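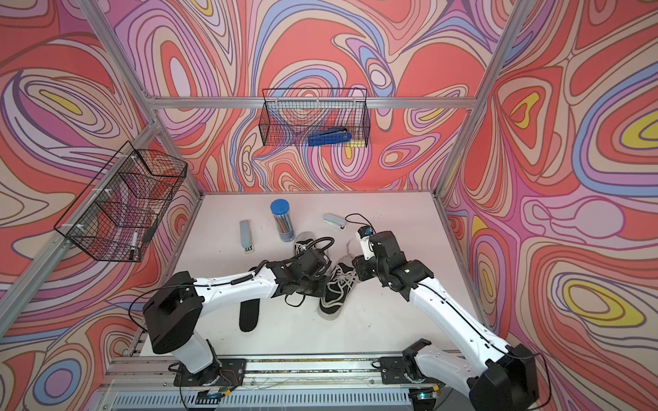 The return of loud wallpaper to Australian houses has been slow, and it has mostly happened in small rooms. Fumiko Aoki has hung paper for a living in Melbourne's northern suburbs since she finished her apprenticeship, and for the first part of her career nearly every job was stripping. Owners wanted the florals gone and the walls painted white. Now she is asked to put pattern back, usually in a powder room or a study, and the patterns are not timid. Swirls in coral, pink, lavender and periwinkle, run across three walls with a black wire basket hung in front of them for the stapler, would once have been a teenager's bedroom. Her clients ask for that sort of thing in the room where they do their tax.

"People will live with a strong print if they can shut the door on it," she says. "I've done two full lounge rooms this year. Everything else has been somewhere you could cross in three steps."

The mathematics of a big print is unforgiving. A design with a long repeat wastes paper at every drop, and a swirling one shows a mismatch from across the room. Aoki quoted one recent study at $318 for labour and then had to explain to the owner why the paper itself would cost a good deal more. She numbers each length in pencil on the back, lays them out on the floor in order and starts from the corner people are least likely to look at, generally the one behind the door.

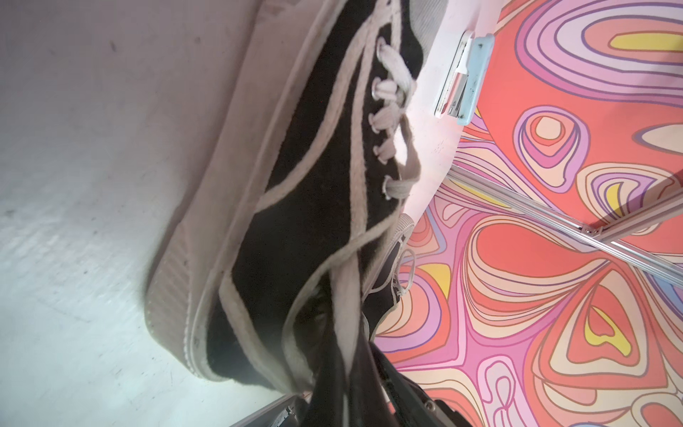
Old houses make it harder. Few walls in a weatherboard cottage are plumb, and a pattern hung true to the ceiling can be visibly off by the time it reaches the skirting board. Aoki works from a plumb line and lets the cornice look after itself. Her advice to anyone doing it themselves is to buy one more roll than the calculator says, from the same batch, and to keep the offcuts in a cupboard.

Supply has changed as well. Dundura, a print workshop run by Xuân Triệu and Shota Sekiguchi, began with tea towels and moved into wallpaper when a cafe owner asked for one of their designs at wall size. The catalogue now lists 32 papers. Triệu draws them by hand and Sekiguchi separates the colours for printing, a job he says takes longer than the drawing. Their best seller is a contour pattern called Kondari, and the green version outsells the orange by a wide margin.

Sekiguchi keeps a drawer of older samples for reference, some of them bought from deceased estates. The colours in the 1970s papers have lasted better than he expected, particularly the browns. The pinks have gone. He has tried to match what they looked like when new by peeling back the piece that sat under a light switch.

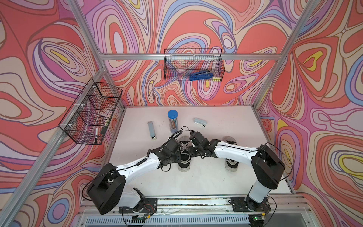 HOMES & INTERIORS

Removal remains the part of the trade with the steadiest income. Vinyl-faced papers come away in sheets, but anything painted over has to be scored, soaked and scraped, and a small bedroom can take Aoki two days. She charges by the hour for it and won't give a fixed price until she has lifted a corner.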